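Brelcombe Allotment and Garden Society
Minutes of the general meeting, July 27, 2023

The chair opened at ten past seven, the key to the hall having been found in the door, where it had been since the quilting group left. Apologies were received from the Flilness Road plots, all of them, owing to a barbecue to which the rest of us were not asked.

The minutes of the last meeting were read. The word "marrow" was corrected to "manner" in item 4, and the minutes were then accepted, with some regret for the original.

1. Water

The new meter on the lower standpipe shows 700 gallons for the month, against 182 for the upper one. The lower plots said they have more sun. The upper plots said they have more sense. The chair asked that sprinklers not be left on overnight, and reminded members that this rule was passed unanimously last year, including by the people now leaving sprinklers on overnight.

Agreed: a timer to be bought from Ocampo Hardware for the lower standpipe, at a cost not above $34. Agreed also that the person who buys it will read the instructions before fitting it, unlike the last one, which watered the parking lot until October.

2. Houseplant table at the August sale

The sale will again have a table for indoor plants. Last year's table did well until the heat got to it. Members are asked to bring plants already potted, labeled and free of passengers. Snake plants, spider plants and pothos all sell. Ferns do not sell, and the same three ferns have now attended four sales.

There was a long discussion of pots. White ones go first, for reasons the meeting could not agree on. A plant in a coffee can will be accepted, but priced as a coffee can.

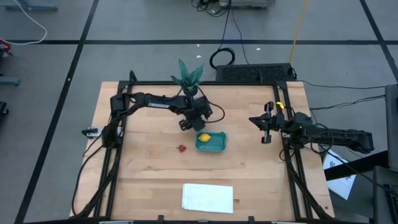 3. The compost question

The question remains the same: who is putting avocado pits in bay two? Bay two is for leaves. The sign says leaves. A member suggested that a pit is technically part of a tree, and was asked to sit down.

Bay three is ready to use and smells as it should. Bay one is not ready and does not. Anyone with a fork and a free Saturday morning in August is welcome to turn it. The sign-up sheet was passed around the room and came back with a drawing of a tomato on it – quite a good one, but unsigned.

4. Shed

The roof has been patched. The patch has been patched. The quote from Drindon Roofing was read aloud and then read aloud again, in case it got smaller. It was decided to put the matter off until the sale money is in, and in the meantime to move the seed potatoes to the dry side, which is the left side when facing the rake.

The lock sticks. Lift and push. Please do not kick it, as the hinge is worse off than the lock.

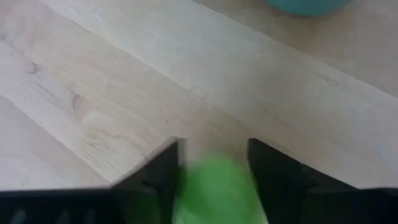 The missing wheelbarrow was also raised under this item. It is the one with the flat tire, so whoever has it is presumably not far away. No questions will be asked if it comes back, and only one or two if it comes back with the tire fixed.

5. Dues

Dues stay where they are for another year. A proposal to charge late payers an extra dollar a week was defeated by a margin that tells you something about how many of us are late payers. The balance after the July bills stands at $100 exactly, and there was brief applause.

6. Snake plants, continued

Item 2 was reopened under protest. The chair had stated that snake plants need almost no water, and had hoped to leave it there. Members then described the various ways in which theirs had died. Most had been watered every Sunday, out of love. The advice for the sale labels will read: bright spot, gritty soil, let it dry out fully, leave it alone.

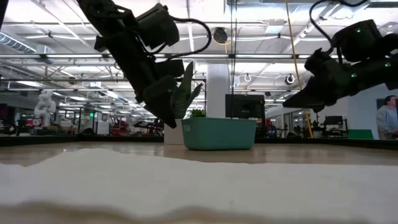
Javiera Orellana objected that "leave it alone" is a poor thing to print on something we are trying to sell, and that hers gets a good soak every third week in summer and has put up two new shoots since spring. She would prefer "water when you remember." The meeting liked this better and adopted it, with one vote against from the chair, who remembers too often.

7. Any other business

Zucchini left on the hall steps will from now on be treated as litter.

Next meeting in August, after the sale, same hall. Somebody please bring milk.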